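**Trailhead gear check, Virerden sled run** — October, dogs + sleds

- [x] Ganglines, 12 dogs — ok, one tug frayed, swapped
- [x] Snow hooks, 2 per sled — ok
- [ ] Brake bar, sled 47 — bent, do NOT send out
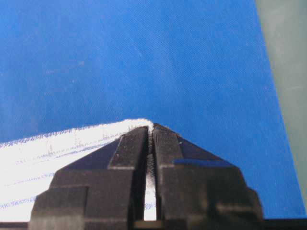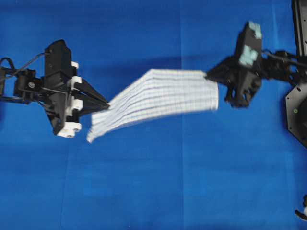
Natália Tavares: 47 was bent last season too. Pull the whole bar, don't hammer it strait again.

- [x] Booties — enough for the first leg, short on mediums
- [ ] Vet book — two dogs missing rabies dates, ask Monique
- [x] Headlamps, spare batterys
- [ ] Drop bags to Banus checkpoint — not weighed yet
- [x] Cooker, fuel — full

Recheck sled 47 before 6 am. Signed F. Louro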